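Plekine Shared Kitchen – Frequently Asked Questions
Last changed in September
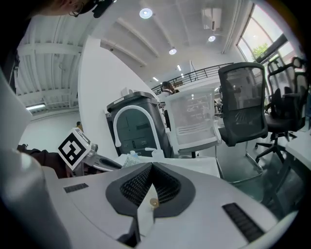 What is included in the hourly price?
The hourly price covers one work station, the ovens, the hot water, and one shelf in the walk-in refrigerator for the same day. Gas and electricity are in the price. Packaging, ingredients and parking are not. If you want to keep food overnight, please see the question about storage.

Who can rent the kitchen?
Any person or small business that prepares food for sale, and also private people who cook for a big family event. Businesses must send us a copy of their food permit and their insurance before the first booking. Private renters need only an ID and a signed copy of the house rules.

How do I make a booking?
Write to the office through the contact form and tell us the day, the hours, and what you will cook. The last part is important for us, for example if you will fry, because only the stations under the large hood can be used for frying. Babita Bajpai answers the bookings and you will usually hear from her the next working day. A booking is fixed when you receive the confirmation with your station number.

What is the shortest time I can book?
The minimum is 3 hours. Please count your unpacking and your cleaning inside this time. Many new renters plan only the cooking and then they are still washing pans when the next person arrives.

Can I cancel?
You can cancel without cost until 2 days before your booking. After this we keep the full amount. If you can find another approved renter to take your hours, tell the office and we move the booking to their name for free.

Is there a deposit?
Yes, the deposit is $142 and you pay it one time only, before the first booking. You get it back within 7 days after you tell us that you stop renting. We take money from it for broken equipment and for extra cleaning, and in this case you receive a written list.

Can I store my ingredients between bookings?
Dry goods can stay in a locked cage, which you rent by the month. Cold storage overnight is possible by the shelf. There is often a waiting list for the freezer – ask early if you plan for the holidays. All boxes must have a label with your business name and the date. Food without a label is removed every Monday morning.

Do you have a rule about allergens?
We are not an allergen-free kitchen. Wheat, nuts, milk, eggs, fish and sesame are all used in the building. Station Eltanora is kept for renters who work without gluten, and flour is not allowed there at any time. But it is in the same room as the others, so please do not write on your product that it was made in a gluten-free facility.

Why do the stations have names?
The first owner named them, and we kept the names. Eltanora is the one described before, Fashola is the baking station with the deck oven, and Drokaven is the long station under the large hood. The name is written on your confirmation together with the number.

Which equipment must I bring myself?
Bring your knives, your towels, your small tools and your containers. We have sheet pans, stock pots, mixing bowls and the big mixer. The mixer can be used only after a short introduction, which is free. Please do not bring your own gas burner.

How clean must I leave my station?
The surface, the sink, the floor under the station and every piece of equipment you used must be washed and sanitized. Used oil goes in the metal drum outside the back door, never in the sink. Take your trash out also when the bag is only half full.

Can I bring helpers or children?
Helpers are welcome if they have read the house rules and wear closed shoes. Children cannot be in the kitchen while somebody is cooking, and this includes the corridor to the refrigerator.

Can you help me with my food permit?
We can give you the floor plan and the letter that the county asks for. We cannot fill in the application for you. Annatjie Potgieter has an open hour for new businesses, and you can bring your forms and ask her what the different parts mean. Please register for it with the contact form.

What do I do if something breaks during my booking?
Turn it off, put the red card on it, and call the number on the wall next to the office door. Please do not try to repair the ovens – also if you know how.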